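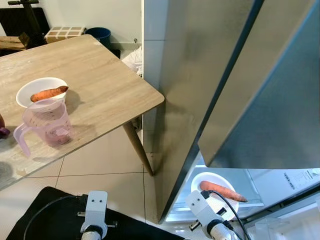 The Clundum house in Bultlow is a single-story residential building converted for the study of domestic kitchens, and its open day covers the kitchen, the pantry corridor and a measurement room at the rear. Visitors are admitted in small groups and may handle most of the equipment. I went mainly for the cold storage layout, having read the Clundum planning notes in February and disagreed with parts of them. The notes recommend a set-down surface within one step of the refrigerator. In the kitchen this is a light wood table with tapered legs, placed near the refrigerator and set that day with a white bowl, a carrot lying across its rim, and a pink measuring jug. The floor is large cream tile with thin gray grout. The finish on the refrigerator is brushed steel.

The tour was led by Mpho Coetzee, who is responsible for fit-out at the house and answered questions at length. Coetzee began with clearances. The house works to 1000 mm between the face of a closed refrigerator and the nearest fixed unit, measured at handle height. Loose furniture is excluded from the figure. I asked why, given that a table obstructs a door as effectively as a cabinet does. The answer was that loose furniture gets moved during use and a fixed clearance to it would not survive the first week. I accept the practical point, but a plan that leaves the table off gives a misleading picture of how much floor there is to stand on. My own preference is to draw the table in its usual position and dimension the gap with the refrigerator door open.

A short demonstration on swing followed. The useful quantity is the width of floor left to the person once the door is open, and this depends strongly on hinge side. With the hinge on the side away from the set-down surface, a dish can go from shelf to table without passing around the door. With the hinge on the near side, the door stands between the two. Coetzee said hinge side is the item most often left undecided until delivery, and that Clundum now asks for it on the first drawing. Several visitors took notes at this point.

Lighting came next. The room lamps are 4000 K, and the design value at the table is more than 300 lux. I had a meter with me but did not use it. The level felt adequate for reading a measuring jug, although faint graduations on translucent colored plastic remain difficult under any general lighting, and the pink jug is a fair case of it. White cups with printed black scales would be easier to read. There was a brief discussion of whether the kitchen should stock only high-contrast measures. Coetzee's position is that the room should contain what people buy.

The same reasoning applies to the area along the white wall. It had a small cardboard box with a brown and white check pattern, a dark blue plastic bin, and a crumpled white plastic bag on the floor. The Clundum notes reserve a strip of floor for items of this type and describe it as overflow storage. I think the strip is a good idea and the name a poor one. In most homes it is permanent storage, and it should be given a width on the plan like anything else. The notes give it no width.

The pantry corridor took less time. The shelving there is by Brenano, steel uprights with clip-in boards, and is adjustable without tools. The clips are stiff. Board depth increases toward the floor, so that the deepest boards are below knee level, where they are hardest to see into. I would have reversed this or fitted pull-out trays on the lower levels. The door at the far end opens inward and meets the end upright unless it is opened slowly, a fault already on the house's list for correction.

Back in the kitchen, the second half of the visit dealt with the inside of the refrigerator. The setpoint used for teaching is 5 °C. Coetzee went through shelf spacing, air path and sight lines, in that order, using the lower compartment with the door open. The shelves are transparent, and the liner is white and glossy, which spreads the light well. The point about sight lines was the most useful to me. A person standing upright looks down into a low compartment at a steep angle, so the upper shelf is seen well and anything at the back of the lower one is seen poorly. Clear shelves recover part of this loss, provided that the dishes on the upper shelf are small.

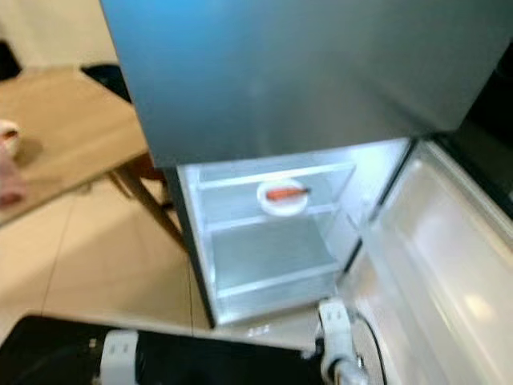 Large plates cancel the benefit completely. Clundum's recommendation is therefore to fix a maximum plate diameter for the upper position and to keep tall containers below, toward the front. The recommendation is sensible, but the notes state it without a diameter, and I was told that the value is still being worked out for different cabinet depths. An interim figure would be better than none.

Spacing is handled by trial. The shelf is set, the intended dish is put on it, and the shelf is moved if a hand cannot pass over the rim with the dish in place. For a shallow white dish holding a single slim item there is ample height and the test is trivial. It becomes a real constraint with lidded bowls. The house keeps a written record of shelf positions against dish heights, and a copy of it is available on request from the front desk.

The measurement room was the last stop. It holds a bench, a rack of thermometers and a Kruger door-force gauge, a simple spring instrument with a drag pointer. Visitors were invited to try it on a sample door. Readings vary noticeably with the point of application, so the house marks a fixed position on every door tested. I would have liked to see results for a door reopened immediately after closing, where the force is usually higher. This is planned but no date was given.

Remaining notes for anyone going. The entrance is on the side street, and the front door is kept locked. Coats go on hooks in the corridor — there are too few of them. The planning notes are sold at the desk in printed form only, and the current edition does not yet include the hinge-side requirement described above.

Oct 12, 2022
By a staff correspondent, Bultlow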